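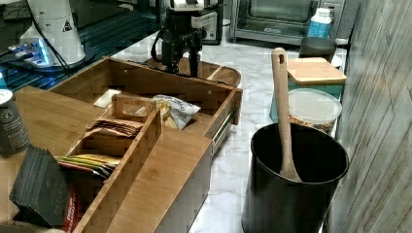 Part-time equipment planner wanted (16 hours per week)

Brindima is looking for a person who can help us plan and buy the equipment for our kitchen robot project, Plurudora. We teach robot arms to work on an ordinary counter, with drawers, tea packets and containers like in any home. The contract is for 8 months and begins in October.

Your main task is the purchase list. It has at present 239 lines, from cables and mounts to storage boxes, and many prices on it are old. You will ask suppliers for new quotes, compare them, and tell us what can wait until next year.
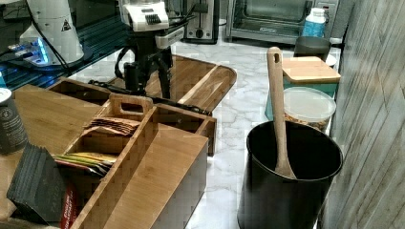 Bistance, our partner in the project, asks that applicants also think about spare parts, and says a cheap arm becomes expensive when a replacement joint needs two months to arrive. We agree with this - please mention in your letter how you would plan for it.

You should be comfortable with spreadsheets and with reading technical data sheets. Experience with customs papers is welcome but not required.
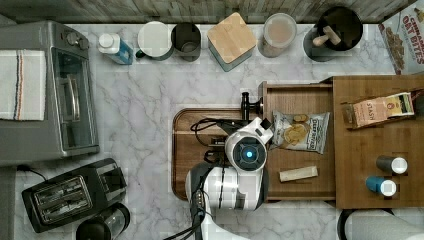 The small purchases budget is $2,066 and must be kept separate from the budget for the arms. Larger orders go through Butt, our purchasing office, and they need every form signed before noon.

To apply, send a short letter and your resume to the Brindima office. Work samples, for example an old budget with the names removed, are very welcome.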